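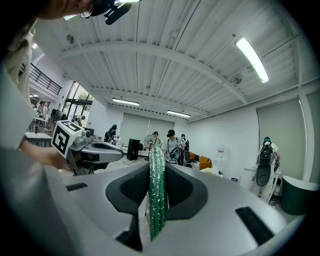
*A sparkly green strip with sequin-like scales at Nidthorpe.*

The trimmings fair at Nidthorpe runs in November, in the old drill hall behind the station. I got there at 10, paid 5 pounds and had the first aisle nearly to myself. There were 17 stalls, fewer than I had hoped, but most had brought plenty of stock.

Maribeth Pangilinan of Aquino had the best ribbon. She sells ends of rolls by weight and knows which dyes run in the wash. I bought a bag of narrow petersham and some navy cord – enough for two cushions. Plalotska had glass buttons on cards, dearer than last year.

The talk on mending beaded hems lasted 90 minutes and could have been shorter. The part on knotting off every few beads was useful. The chairs were hard and the heating came on late.

I had tea upstairs and looked through my bags before the second round. By then the aisles were busy and the ribbon stall had a queue.
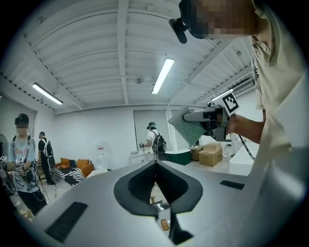 ## Getting there

The bus from Silorport stops outside the hall. Parking is tight after 11 – use the field by the church. Most stalls take cards, but the button sellers want cash.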